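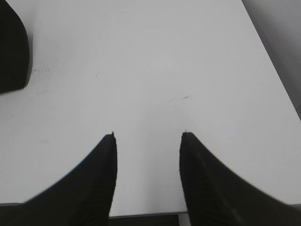
Archana Kashyap wrote in after the May issue to say that the advice on descaling combination boilers skipped the part that matters most in a hard water area, namely how to tell whether the plate heat exchanger is scaled before anyone takes it out. She is right, and the omission is corrected in this issue.

The hot water side of a combination boiler passes mains water through a stack of thin plates. Scale forms first on the hottest plates, near the outlet. The usual complaint is that hot water starts well, goes tepid after a minute or so, then recovers when the tap is turned down. The burner is cutting out on its high limit because heat is not crossing the plates quickly enough. A worn diverter valve gives a similar complaint at the tap, so the two need to be separated.

Run a hot tap at full flow with the heating off. Feel the heating flow pipe below the boiler, taking care, as it may be very hot. If it warms up steadily, the diverter is letting by. If it stays cool and the burner still cycles, suspect the exchanger. Check the inlet filter as well. A blocked filter reduces flow at every hot tap but does not by itself cause the burner to cycle at full demand.

Hardness figures are printed on most water bills or can be had from the supplier by postcode. At 300 milligrams per litre as calcium carbonate, scale should be expected as a matter of course. Setting the hot water temperature lower slows the rate at which it forms, as calcium carbonate comes out of solution faster when hot. Combination boilers hold very little hot water, but anyone with a storage cylinder should leave the store at 60 degrees and fit a blending valve at the outlet instead.

Octavio Durán reports on the exchanger from his flat in Cabral, which had been in service for 11 years without treatment. He circulated a citric acid solution through it on the bench, reversing the flow at intervals, until the fizzing stopped, and flushed it with clean water afterwards. Recovery was good on the water side. The primary side held black magnetite sludge, which citric acid does little to shift, and he fitted a new exchanger in the end. The lesson for others is to look at the heating water before spending an afternoon on the scale.

Work inside the boiler case is for a registered engineer. The checks given in this item are all made from outside it.

Mairéad Ní Bhriain has asked whether electronic scale inhibitors clipped to the rising main have any measurable effect. Readers with before and after records, including flow rates, are asked to send them in for the next issue.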